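Chapter 12
Hanging Storage and the Care of Finished Garments

Chapter Outline
The hanging rail and its supports
Choosing a hanger
Placing the garment
Spacing, sorting and rotation
Records for hanging stock

Terms to Learn
Drop, fold memory, hanger mark, rail load, shoulder line, stock card

Introduction

A garment spends far more of its life in storage than it does on a person. In a shop, a costume store or a school uniform room, a shirt may hang in one place for a whole season before it is worn, sold or lent. During that time its own weight pulls on the cloth, light reaches its outer surface, and the garments on either side press against it. The condition in which it leaves the rail depends largely on the way it was placed there.

Earlier chapters dealt with washing, drying and pressing. This chapter takes up the work that follows. Students will learn to judge whether a garment should be hung or folded, to select a hanger that suits its cut, and to keep a rail in such order that any item can be found and removed without disturbing the rest. The methods described are those used in small and medium stores. Large warehouses follow the same principles, although much of the handling is arranged differently.

The Rail

Most hanging storage is built on a metal rail held by brackets and upright posts. The rail must be smooth, so that hooks slide freely, and firm enough that it does not sag in the middle when fully loaded. A sagging rail draws the hangers together and crowds the garments at the lowest point. Before any stock is hung, the brackets should be checked by hand and any loose fastening tightened. Students should also wipe the rail with a dry cloth, as dust collected on the upper side is carried along by the hooks and falls on collars and shoulders.

Where two rails are fitted one above the other, the upper rail is kept for light items or for stock that is seldom needed. The drop, or distance from the rail to the hem of the longest garment, should be measured before the rails are fixed. A hem that rests on a shelf or on the floor will crease and soil.

The Hanger

The narrow wire hanger is suitable only for carrying a garment a short distance. For storage, a wide, shaped hanger is preferred. It spreads the weight along the shoulder line and leaves fewer hanger marks in soft or shiny cloth. The ends of the hanger should stop just short of the sleeve seam. If they pass beyond it, they push a point into the top of the sleeve, and this point may remain even after pressing.
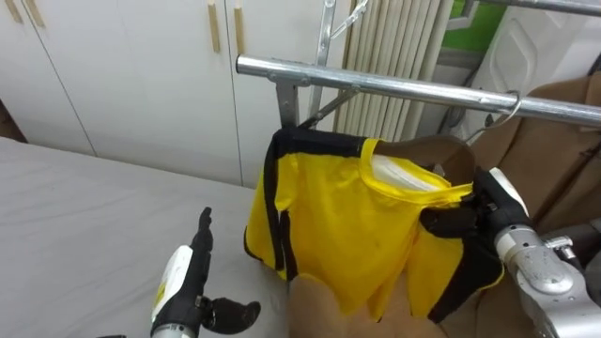 Should a short-sleeved shirt in a shiny fabric be hung or folded?

Hanging is the better choice in most stores. Smooth, shiny fabrics show every fold line, and a fold that has been left under pressure for several weeks can be difficult to remove without steam. Such a shirt should be placed on a wide hanger, settled evenly at both shoulders, and given enough room on the rail that its front is not pressed flat by its neighbors. Heavy knits are treated differently - they stretch under their own weight and belong on a shelf.

Placing the Garment

The hanger is passed in from the hem wherever the neck opening is small. Forcing it down through the collar stretches the neckline, and a stretched neckline seldom recovers fully. Once the hanger is inside, the worker holds the garment near the shoulder and draws the cloth outward until the seam lies along the top of the hanger. The collar is then set straight and the front smoothed downward with the flat of the hand. Trim and contrast bands should be checked last, as they often turn under at the edge.

A Case for Study: The Billero Uniform Store

The Billero store held 258 sports and work shirts when Dalia Morsy took charge of it in November. Of these, 153 were hanging and the remainder were folded in boxes. No hanger faced the same way as the next, and finding one size could take some 30 minutes. Ms. Morsy began by turning all hooks in one direction, then grouped the shirts by size and, within each size, by color. Her stock cards are reproduced at the end of the chapter. As you read, consider which of her steps could be applied to a rail in your own school or workplace, and which would require more space than you have.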